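The Shopping List That Ate My Spring
What I learned pricing out a two-armed workbench, one cable at a time

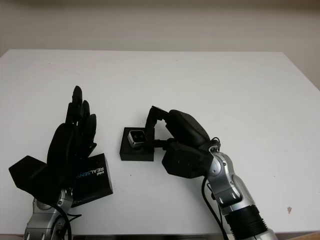

It started with a spreadsheet

I should say up front that I'm not good with money. I'm the person who buys the nice printer and forgets it needs ink. So when Sumeya Hadgu, who runs our little shop at Tremow, asked me in March to plan the budget for a two-arm robot bench, I figured I'd look up the price of two arms, add them together and go to lunch.

My first draft had 12 lines on it. I was very proud of those 12 lines! Then I sent it to Ozan Karaca, who set up a bench like this at Flullora a while back, and he called me before I'd even finished my coffee. "Where are your hands?" he asked. I had priced the arms and left off the hands. They're sold separately, and good ones with real fingers can make you want to lie down on the floor for a minute.

The small stuff

After hands came cameras. A depth camera is a little thing, you could lose one in a coat pocket, and I'd put down one. Ozan told me to buy a spare of anything that small, and to budget for whatever it's going to sit on too. Then cables. I had 600 dollars set aside for cables, mounts and screws and thought I was being generous. The first decent quote, from a supplier called Akyol, was 1860. I read it three times and went for a walk.

Some of that was my fault (I'd asked for rush shipping on everything, including a bag of zip ties). Sun-ja Baek in our office went through it with me and got a good chunk knocked off just by asking which parts we needed first. We needed the table first. I hadn't thought about the table at all — I'd assumed we had one.

What I'd do next time

I'd ask about lead times before prices. One of our quotes looked wonderful until I noticed the hands would show up 4 months after the arms. I'd also get the service plan in writing, and I'd leave a fat line at the bottom marked "other" and not let anyone talk me into shrinking it.

Sumeya signed off on version nine. She wants a second bench priced by fall, and I've already started a new tab for cables.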